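Search papers, authors, keywords
Search
Advanced

3.2 Teardown of the desktop towers

The towers came from the Lorimthorpe office clear-out, all mid-size desktops, none newer than the Clesden rollout. In total 747 units were logged at intake. Of these 485 went through full teardown, the rest were resold whole or held for the January batch and are left out of Table 2. Work was done by hand, one tower per bench, side cover off and the case laid flat.

Order of removal was left to the worker in the first week. Bad idea. Times were all over the place and we couldn't compare benches. After that a fixed order was used: cover, drives, memory, cooler, processor, cards, supply, board. Cables last where possible. In practice cables were never last – they get in the way of everything and most workers pushed them aside three or four times before cutting the ties.

Memory and processor come out early because they hold most of the resale value and because a slipped screwdriver near an open socket ruins the board. Boards with damaged socket contacts were graded C no matter what else was good about them. The retention bracket should be closed again once the processor is out. It was often not closed. We did not record how often, which in hindsight we should of.
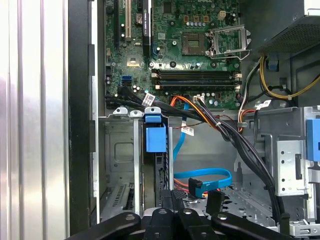 Figure 4. Inside of a desktop tower during teardown, memory slots and processor socket empty, cabling still in the case.

Cable handling took more time than any other step. Power leads and data leads are bundled together at the factory, then routed across the board, so a worker has to trace each one back to its plug before pulling. Pulling on the wires instead of the plug was the most common fault we noted. Small fan and front panel plugs suffer worst. Large power plugs have a latch and survive nearly anything.

Labels on the cables were a nuisance and also useful. Nuisance: the adhesive sticks to gloves and to other cables. Useful: where the label was still readable we could match a harness to its part number in Fondodico, the parts register used at the site, and sell it as a set. Loose harnesses with no label went to copper scrap by weight. Scanning a label while the harness was still in the case turned out quicker than scanning it after, becuase the bundle holds it still.

Coin cells. These have to come out before the board goes to the shredder stream, no exceptions. The holder has a small spring clip and the cell pops up when the clip is pressed. Cells went in a separate tub, terminals taped. On 7 boards the cell was missed and only found at the final check. All were boards where a card sat close to the holder and hid it from the worker's side of the bench. A simple fix – pull the cards first, then look again.

Chassis rails and ribbed side panels were left attached to the case and went to steel. Separating them was tried on one pallet and dropped, no gain in price. Sharp inner edges on the rails caused 3 minor cuts during the study, all to the back of the hand while reaching for a plug under the memory slots. Longer gloves were issued afterwards.

Compared with the Myung procedure, which strips the supply first, our order leaves the harness in place longer. Slower for the board, better for the harness. Whether that trade is worth it depends on the scrap price and is taken up in section 4.

Received 15 August 2020

12 shares 2 comments

Related items
Grading used mainboards by socket condition
Harness reuse in small repair shops
Coin cells in mixed electronic scrap
Time per unit in manual desktop teardown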